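파란 노트 위에 보드마커를 얹어 두면 얼룩이 생기나요?

게시판: 문구·사무용품 > 보관과 관리
작성일: 4/10/18 | 조회 50

작성자: 모눈종이
파란색 노트를 회의용으로 쓰고 있습니다. 두께가 있는 제본 노트이고 책갈피 끈이 달려 있습니다. 회의실 테이블에는 벨벳 느낌의 빨간 천이 깔려 있는데, 자리를 비울 때 마커가 천에 닿지 않도록 노트 위에 올려 둡니다. 마커는 흰색 몸통에 파란 뚜껑이 달린 화이트보드용입니다.
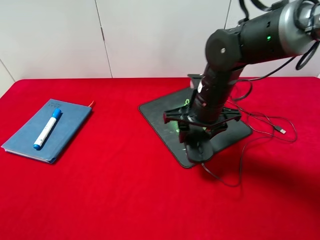

문의 사항은 두 가지입니다. 첫째, 뚜껑을 닫은 상태로 장시간 올려 두어도 커버에 잉크가 배는지. 둘째, 빨간 천에서 나오는 염료나 보풀이 노트 밑면으로 옮겨 붙을 수 있는지. 커버 모서리는 이미 약간 닳아 있습니다. 그 외 손상은 아직 확인하지 못했습니다.

답변 2개

Rania El Fassi
뚜껑이 끝까지 체결되어 있으면 잉크가 배어 나올 가능성은 낮습니다. 문제는 뚜껑 안쪽에 묻은 잉크입니다. 여닫을 때 뚜껑 테두리로 번지고, 그 상태로 커버에 닿으면 자국이 남습니다. 마른 휴지로 테두리를 닦은 뒤 올려 두십시오.

마커는 수평 보관이 원칙입니다. 촉을 위로 세워 두면 잉크가 뒤쪽으로 몰려 필기가 흐려지고, 아래로 세우면 촉 쪽에 고입니다. 노트를 평평하게 놓고 그 위에 눕히는 방식은 이 점에서 문제가 없습니다. 다만 몸통이 둥근 제품은 구를 수 있으므로 클립이 있는 뚜껑으로 바꾸거나 옆에 있는 패드로 옮기는 편이 안정적입니다.

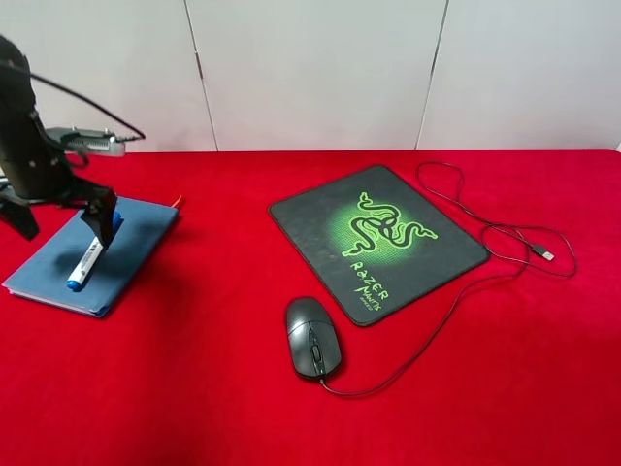 파란 노트와 흰색 마커, 오른쪽은 검은색 마우스패드

이염은 천의 종류에 따라 다릅니다. 흰 면 조각에 물을 살짝 적셔 천의 구석을 열 번 문질러 보십시오. 붉은색이 묻어 나오면 노트 밑에 종이나 패드를 깔아야 합니다. 젖은 컵을 같은 천 위에 두는 것도 피하십시오. 보풀은 점착 롤러로 제거됩니다.

Tipoki사용자
저는 Grundia 노트에 14개월째 마커를 올려놓고 쓰는데 얼룩 없습니다. 커버 재질이 다르면 결과도 다를 수 있음. 이미 묻었으면 알코올은 바로 쓰지 말고 뒤표지 안쪽에 먼저 시험해 보세요. 저는 그냥 발랐다가 커버 색이 같이 빠졌습니다.

댓글 1개
모눈종이: 면 조각으로 확인해 보겠습니다. 천을 세탁한 이력은 모릅니다. 6월에 테이블보를 교체할 예정이라 그때까지는 패드를 깔고 사용하겠습니다.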